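**Equipment planning thread, Monday, February 5, 2018.** Working through the Q2 request for the bench automation cell. Posting the reasoning as I go so Ekrem Ertürk can object in public.

**1/** Scope first. One arm, one parallel gripper, light parts, two stations: pick from floor level by the cabinets, and pick from a shallow tray on the bench. Everything in the budget has to trace back to one of those.

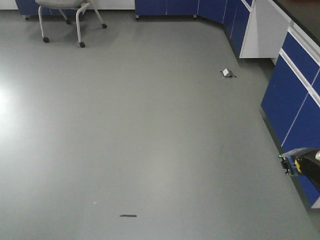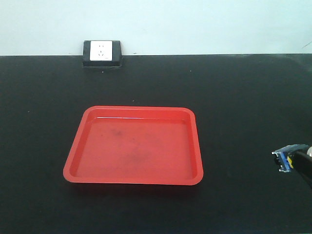

**2/** The arm is the line everyone argues over and it is the easiest to price. Both quotes, Trurkow and Clendis, came in close enough that price doesn't decide it. Lead time does. Clendis says 18 weeks. Trurkow says less but won't put it in writing.

**3/** A verbal lead time goes into my sheet as blank. Same rule as last year.

**4/** What the quotes leave out: mounting plate, spare fingertips, cable management, e-stop wiring, freight, and the day of an electrician's time. On our last cell these added nearly 40 percent to the arm price. I'm carrying the same ratio until someone shows me a better one.

**5/** Fingertips are consumables. Budget them as consumables, under the operating line, not capital. Finance will try to move them. Ilgın Altıntaş has the old email thread where this was settled.

**6/** Power. Draw is modest for an arm in this class, but the controller, the vision PC and the lights should not share one bench outlet. Requesting a separate circuit. Facilities wants the request before the purchase order, so it goes in this week whichever vendor wins.

**7/** Reach. Vendors quote maximum reach with the arm straight out, where it is least useful. I take 20 percent off the datasheet number and lay the stations out inside that. If a station falls outside, the station moves. A longer arm costs more, weighs more and needs a heavier mount.

**8/** Trays are the cheapest item on the list. I still want one part number for all of them. Mixed trays mean new pick heights and an afternoon of reteaching each time someone grabs the wrong one.

**9/** Service contract. Duman offers third-party coverage on both brands. Skareo only covers Clendis but stocks parts locally. Comparing on response time. The hourly rate matters less than how long the cell sits.

**10/** Reply to Ekrem, who asks why not rent: I ran it. Rental beats purchase only if the project ends early. If it runs as planned, purchase wins before the first service interval. Rental also doesn't include the mount or the wiring, so the items in 4/ stay put.

**11/** Reply to Ilgın: yes, training is in there. 2 seats, operator level. The programmer course can wait for next year's budget.

**12/** Open items: written lead time from Trurkow, floor load figure for the mount, circuit request number from facilities. The sheet stays in draft until all of those cells are filled.

**13/** If Trurkow hasn't answered by the end of February, I submit with Clendis and plan around the 18 weeks. Corrections to the spreadsheet, please, not to my inbox.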